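# Hesesix handheld – page and notes

The Hesesix is a pocket-sized handheld for old games, built by the two of us at Bekuvley, Kiều La and Jianguo Pan, and we're thrilled with how the second version came out. It runs an open Linux build, it boots straight to your game list, and it fits in a coat pocket without poking you in the ribs. If you had one of the first batch, most of your accessories still fit (the wrist strap and the dock do, the hard case sadly doesn't).

## What changed from the first version

The buttons! Everyone who wrote to us about the first Hesesix wrote about the buttons, and most of you were right. The old ones were clicky and a bit loud, and after a long evening of platformers your thumb knew about it. The new ones use a softer rubber dome and a slightly taller cap. Châu Đỗ tried 8 different domes before settling on this one, and she plays more fighting games than anyone we know, so the diagonals got a real workout.

The D-pad now sits a little lower as well. It's a small move on paper, but your left hand rests in a much more natural place, and you can reach the shoulder buttons without shifting your grip.

Sound is better too. The speaker used to fire out of the back, right where your fingers go. Now it faces you. It's still a small speaker and it won't fill a room, but chiptunes come through bright and clear, and there's a regular headphone jack on the bottom edge for everything else.
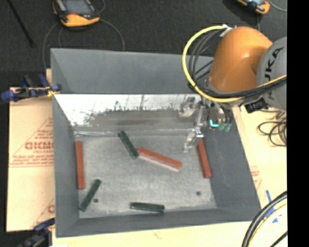

The battery is the same size as before, but the new system build sleeps far more deeply, so you can close a game on Friday and pick it up the next week right where you left it. Charging is over USB-C and you can play while it's plugged in. The case gets a little warm when you do both, mostly near the top left.

## Software

Out of the box you get the Lương launcher, which Lâm Đồng started writing as a weekend project and which has grown into something we really love. It's plain text on a dark background, it scrolls fast, and it remembers where you were in every list. There are 200 small games and demos on the card already, all homebrew and all shared with their makers' permission. Some of them are tiny, some will eat your whole weekend – try the one with the lighthouse first.

You can add your own games by copying them to the card, or over Wi-Fi if you turn on file sharing in the settings. Save states work everywhere. Rewind works on the 8-bit systems and on most of the 16-bit ones, though a few of the heavier games stutter with it switched on. We're still chasing that.

Nothing is locked. You can replace the launcher, build your own system image or wipe the thing and start over. The boot button combo (hold Select and the left shoulder while switching on) always gets you into recovery, even if you've made a complete mess of the card. We've tested that part very thoroughly, mostly by accident.

## Specs

- 3.5-inch screen, 640 × 480
- Four face buttons, D-pad, four shoulder buttons
- Wi-Fi and Bluetooth (controllers and headphones)
- microSD slot, card included
- USB-C for charging and data
- Headphone jack
- Colors: gray, cream, dark green

There's no analog stick on this model. We went back and forth on it for ages, and if you mainly play 3D games you'll be happier with something bigger.

## Ordering and updates

The first run is 1,367 units, and the dark green ones are going fastest. Orders placed in November have all been packed, and the rest go out in the order they came in. Each box has the handheld, a cable, a strap and a folded card with the button combos on it.

Spare domes and shells are on the parts page. Swapping the domes takes a small Phillips screwdriver and a bit of patience with the ribbon cable – Duyên Tăng wrote the guide, and it's a good one.

Page last updated December 29, 2021, with the new dome part numbers.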